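Two-arm table, back room, Cisthorpe shared workshop
Pre-run inspection checklist, with comments
Inspected by Jadwiga Rutkowska, Tuesday evening

Copy the headings for your own check and write as much as you like under each one. I always do, as you'll see, and I'd much sooner read a long comment than a bare tick. Mark each line OK, WATCH or STOP. A single STOP means the power stays off until two of us have looked at it.

1. Emergency stop
Button within reach of the operator's chair: OK
Button latches and releases cleanly: OK
Both arms lose power when pressed: OK
Comment: I pressed it 12 times, which Jericho thought was excessive, but the old button only started sticking after a good few presses and I haven't forgiven it. The new one has a lovely firm click. Please test it with the arms parked low and a hand nowhere near them, as they do sag when the power goes (the left one more than the right, bless it).

2. Rail and base plates
Rail tight to the table, no rocking: OK
Left base plate bolts: OK
Right base plate bolts: WATCH
Comment: One bolt on the right plate took a small turn before it came up snug. Not enough to worry me, but I've put a paint mark across the head and the plate so that we can see whether it creeps. If the mark has split by the next check, take the bolt out, clean it and use fresh threadlocker from the metal cupboard. Don't just lean on the wrench, please! We are fastening into aluminum and it will only put up with so much.

3. Arm joints, power off
Left arm moves freely by hand through its range: OK
Right arm moves freely by hand through its range: OK
Play at the elbow: OK on both
Comment: Go slowly and listen as well as feel. Chelsea heard the dry bearing last winter a full week before any of us could find it with our fingers, so if the room is noisy, ask people to give you a minute of quiet. They're always very nice about it.

4. Cables
Purple cables clipped along the links, both arms: OK
Loop at each wrist long enough for a full turn: OK
Loop at each wrist short enough not to snag: WATCH
Connectors at the tray seated: OK
Comment: The loop over the right gripper is generous. I turned the wrist by hand all the way in both directions and it never caught, but I would like it a touch shorter and I'd like somebody else's opinion before I move a clip, having moved clips before and regretted it. I also tugged every connector near the tray, very gently, and nothing came loose. The ones that hang free should get a tie when we next have the covers off.

5. Grippers
Fingers open and close evenly: OK
Grip force at the low setting: OK
Pads clean: OK after wiping
Comment: The pads had picked up a bit of dust, so I wiped them with a damp cloth and let them dry while I made tea. Use the red block for the grip test and keep the force low. There's no reason for either arm to squeeze any harder than it takes to lift that block.

6. Software limits
Speed cap loaded: OK, 8 percent for first motion
Soft stops at the walls and the tabletop: OK
Arms can't reach each other at full stretch: WATCH
Comment: The wall stops behaved perfectly. As for the arms meeting in the middle, the limits are set correctly on the screen, but I only tried three poses and I'd like a proper run through all of them with the stop button under somebody's thumb. Sille has kindly said she'll sit with me for it.

7. People and room
Second person present for powered work: OK
Hair tied, sleeves rolled, lanyards off: OK
Nothing left on the table that isn't part of the task: OK
Comment: The whiteboard stays, as it's part of the task, and its feet should stand square on the tabletop. Do check that neither arm brushes it on the way up. I read the commands out loud before each move, which feels silly for the first evening and then doesn't.

Result: cleared for low-speed work, three items on WATCH, no STOP. Next check before the March open evening, sooner if anyone moves a clip or a bolt.
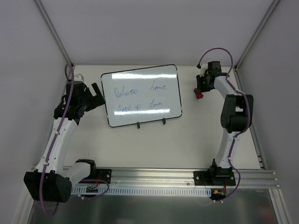

Kohei Koyama: Thank you for such a thorough check, Jadwiga. I'm with you on the right wrist loop, I'd take one clip's worth out of it and no more. Could we also add a line under section 1 for the sag? I'd like us to note how far each arm drops when the power goes, so we'll know if it gets worse. I can bring a ruler next time and do the first measurement.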